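Section 4: Hanging Your Tools on the Vik Pegboard

Now that the panel is up on its black base, take a minute to enjoy it, and then we can get to the nice part!

1. Press each round white mounting base flat against the panel, lining it up with the holes. Wire hooks suit tools with a hole or loop, and short pegs are handy under a small garden trowel with a wooden handle.

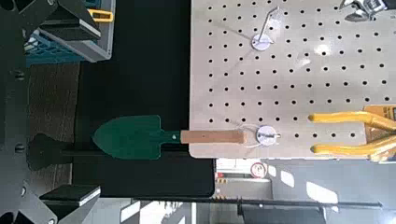
Give every base a gentle tug before you trust it with any weight (I always do it twice, old habit).

CAUTION: Keep pointed blades away from the edge where people walk by.

2. Hang the tools you reach for most, scissors and a wrench, say, and leave a few hooks free for later. Things still on their store cards can go up just as they are. Bulky items like a paint roller are happier in a basket in front.
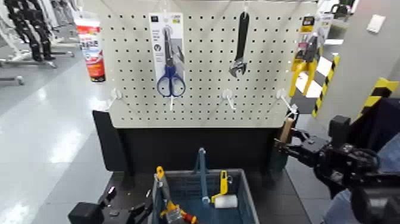 3. Step back, and move anything that feels crowded.

Comments

Annatjie Dlamini: Mine went up in January and I'm still rearranging it, lovely guide!

Napaporn Noiphan: Do the pegs fit the older Flaltia panel too?

© Trosier, Jadville | Contact us | Back to top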